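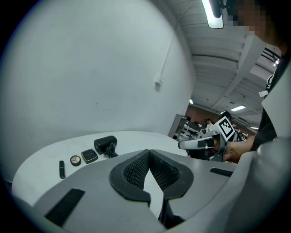 *A white round table with four small objects set out along it.*

## Clapping cat from Galum wins over the internet, and her brother would like some credit too

If you've opened Plonari at all this month, there's a fair chance you've already met Tuppence. She's the small grey tabby who sits up on her back legs, brings her front paws together and stares at the fridge until dinner arrives. The latest clip of her doing it has picked up 862 comments, and most of them are from people who say they've watched it over and over at their desks.

Tuppence lives in Galum with her owner, Nighat Paracha, and a very large orange cat called Gravy. The pair are 3 years old and came from the same litter, though you'd never guess it from looking at them. Tuppence could fit in a salad bowl (and does, there's a video). Gravy takes up most of an armchair and makes a noise like a kettle when he's asked to move.

Paracha started filming them last winter to cheer up her cousin Humaira Satti, who'd moved interstate for work and was missing the cats badly. For a while the account had exactly one follower. Then Satti showed a clip to her workmates over lunch, one of them shared it, and off it went. By October the cats had 320 thousand people checking in on them.

"I still film it all for Humaira," Paracha said. "I just say good morning to a few more people now."

The clapping, or praying, or begging - fans are still arguing over the name - began with a moth. Tuppence had been trying to catch it between her paws in the kitchen, missed, and was left sitting upright with her paws pressed together and a very solemn look on her face. Paracha laughed so hard that she gave her a bit of chicken. The next evening Tuppence walked to the same spot on the lino, sat up and did it again.

"She looked at me as if we'd signed something," Paracha said.

Gravy, meanwhile, wants the chicken without the work. In the clip that everyone's been sharing, he waits behind the kitchen door while his sister does her routine. The moment the fridge opens he trots around the corner, plants himself in front of her and opens his mouth. Tuppence doesn't even turn her head. She keeps her paws exactly where they are and slowly leans on him until he tips over sideways. He goes down like a beanbag, still with his mouth open, and the clip ends with Paracha wheezing in the background.

It's a wonderful 20 seconds of cat. The lean is what does it, so slow and so polite. 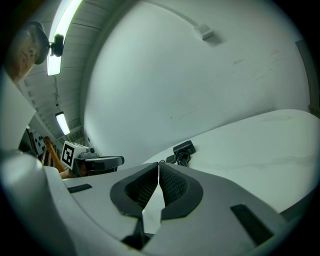

Tuppence's technique has been picked over by her fans in remarkable detail. There are slowed-down versions of the clip, a drawing of her paws from the side and one long thread on whether she leads with the left. She doesn't slap them together like a seal. She lifts both at once and closes them gently at chest height, and when she's got it right they meet much as the two dark padded fingertips do in the photo, pressed along one narrow seam with just a thin sliver of light near the top. Fans call this "the full Tuppence". If there's a bigger gap it's known as a "half", and she gets chicken for those as well.

Plenty of people have written in with their own stories. One woman has a cockatiel that bows to the toaster. A man with two elderly beagles says they now sit and watch Tuppence on his tablet before tea, and that one of them has begun lifting a paw at the screen. Zulkifli Lau, who runs the cat boarding place on Khokhar Lane where the siblings stay when Paracha's away, says he had the full treatment long before the rest of us.

"First morning, I came in with the breakfast tray and there she was, sitting up with her paws together," Lau said. "I thought she was unwell. Then I looked at the big fella and he was already in her bowl."

Lau keeps the two of them in a shared room with a window onto the lane, and he's had to put the blind down once or twice when passers-by recognised them and stopped to wave. Gravy loves the attention. Tuppence gets under a blanket.

Not everyone was sure at first that it was a good idea to reward the trick every single night. Some of the early comments fretted about both cats' waistlines, Gravy's in particular, and Paracha took it to heart. She had a chat with their vet, Arsalan Niazi, who weighed them and found that Tuppence was just right and that Gravy had, in his words, "been doing well for himself".

So there's a new system. The chicken comes out of their normal dinner, torn into shreds small enough that you'd struggle to see them on a dark bench. Gravy eats his from a puzzle feeder, a plastic tray with little sliding lids that he has to push open with his nose. The first video of him using it is a treat in itself. He sits on it. He lies beside it. He pats one lid, by accident, and when it slides back he looks up at the camera with such joy that you want to ring someone and tell them.

He's lost a little weight since then, and he can now get onto the windowsill in one go, where it used to take a stop at the armchair. Paracha's fans celebrated that jump as if he'd won a medal. There was confetti in the comments for days.

Niazi was pleased too, and he had a kind word for Tuppence's habit. He says plenty of cats will learn to sit up for food if it's their own idea, and he'd rather people didn't hold their pets' paws in position trying to copy the video. If your cat sits there like a loaf of bread, enjoy the loaf.

The cats have also had their first brush with show business. Posent, a small card shop in town, asked whether it could put the pair on a birthday card, and local illustrator Atif Baloch was given the job. He spent an afternoon on Paracha's kitchen floor with a sketchbook, hoping to catch the pose from life. Tuppence did it once, while he was sharpening a pencil, and then went to sleep in his bag.

"I drew a lot of Gravy," Baloch said. "Gravy will sit for you all day. I've got Gravy from every side there is."

The finished card shows Tuppence with her paws together and her brother toppling over next to her, mouth open, and inside it simply says "Is it dinner?" Posent sold through the first batch and has asked for more, along with a second card that'll feature the puzzle feeder. Paracha's share is going towards a roof for the cats' outdoor run, so they can sit out there when it rains. She's already filmed them inspecting the timber. Gravy has slept on most of it.

As for the famous clip, Satti was asleep when it took off and woke to a phone full of messages from people she hadn't heard from since school. She's flying home for a visit soon and says she has one thing planned for her first night back, and it involves a cold bit of chicken and a seat on the kitchen floor.

"I've watched her do it a hundred times and never in person," Satti said. "I'm going to cry. Gravy will probably eat my dinner while I'm at it."

New videos of Tuppence and Gravy go up on Plonari every Friday, after the cats have been fed. Paracha did once try filming before dinner, and the result is pinned to the top of their page. It shows a close view of the inside of Gravy's mouth, and then the ceiling.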